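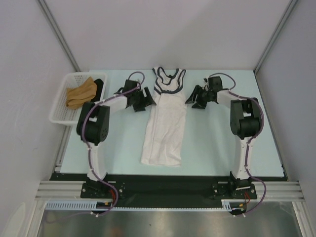 Keir Matheson wrote in to ask whether the Bråten tank is worth buying in white at all, given that the last white one he owned was gray by June. Fair question. I'd want to know the same before I paid for a plain top with a contrast edge, so most of this page deals with washing and folding, and the selling can wait.

## Bråten sleeveless tank, white with navy trim

Sold by Famholm. Pull-on, scoop neck, dark navy binding at the neckline and armholes. The body is plain white.

The maker calls it "crease resistant." I don't. Lay one flat on a table and you'll still see wrinkles in the body, and the bottom edge doesn't always want to lie straight either. It's a soft undershirt type of garment and it behaves like one. If you need a top that looks pressed without pressing, look at something heavier.

### The length

It's cut long. Some customers wear it as a vest under a work shirt and like that it stays tucked in. Others find it bunches at the waist. The size chart from Prendmont, who handle the wholesale side, gives a body length of 26 inches for a medium. I put a tape on three mediums from the same carton and got three slightly different answers, so treat the chart as a guide.

It also runs narrower at the shoulders than at the hem. People with broad shoulders should go up a size and put up with the extra room lower down.

### Washing

The label says 90 degrees Fahrenheit, and I'd stick to that for the sake of the navy. White cloth can take a hotter wash, dark binding often can't, and you only own the one garment. We had two complaints last year about a blue shadow along the armholes. Both had been through a hot cycle with bleach. Famholm's reply was that the dye is "fully fast," and they have not sent me anything to back that up.

- Wash with whites the first few times, cool
- No chlorine bleach
- Take it out of the machine when the cycle ends – damp navy pressed against white overnight is asking for trouble
- Dry flat or on a line, low heat if you must use the dryer

### Folding

A tank is an awkward thing to fold because there are no sleeves to hide the edges. This works for me:

1. Lay it flat, neckline away from you, and smooth from the middle out.
2. Bring each side in so the armhole bindings meet or nearly meet.
3. Fold the hem up to the bottom of the armholes, then fold once more.

Smooth it before the first fold. A crease you fold over will still be there on Wednesday.

Asside sell a plastic folding board for this. I tried it for a week of shop stock and went back to my hands. It's fine for T-shirts, less so for something this narrow at the top.

### How long does it last?

The packaging promises "100 washes like new." I can't confirm that and I doubt anyone in the shop has kept count. My own has been washed most weeks for roughly a year. The binding is holding, the neckline has relaxed a little, and the white is no longer shop white.

Sold singly. Unworn returns accepted with the tag on.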